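Berchtold Shared Kitchen – Members' Newsletter
Last updated: January

The long tables in our dining hall are used every day, and this winter we received many questions about how to care for them. Ostap Karpenko, who looks after the building, wrote down what he does at home in Lunov and what he asks from us.
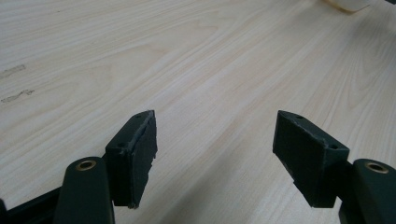
HOUSE AND TABLES

Please wipe the table after your meal with a soft cloth and a little warm water. Dry it with a second cloth. For gray marks, Ostap recommends a drop of dish soap, and to rub gently along the grain – never across it. Do not use the rough side of the sponge. Hot pots must stand on a cork mat, also when it is only for one minute.

We ordered eight new cork mats from Flornier. They will be kept in the drawer under the coffee machine. The price was around 60 dollars, paid from the kitchen fund.
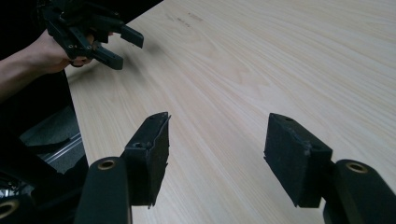 The pale wood grain of a tabletop.

The evening for cleaning together starts at 6 p.m. and takes two hours. We have place for 10 people, and there will be soup after. If you want to come, write your name on the list by the door. Old towels are also welcome – please bring them washed.

Contact: Berchtold Shared Kitchen office | © Berchtold Shared Kitchen | Back to top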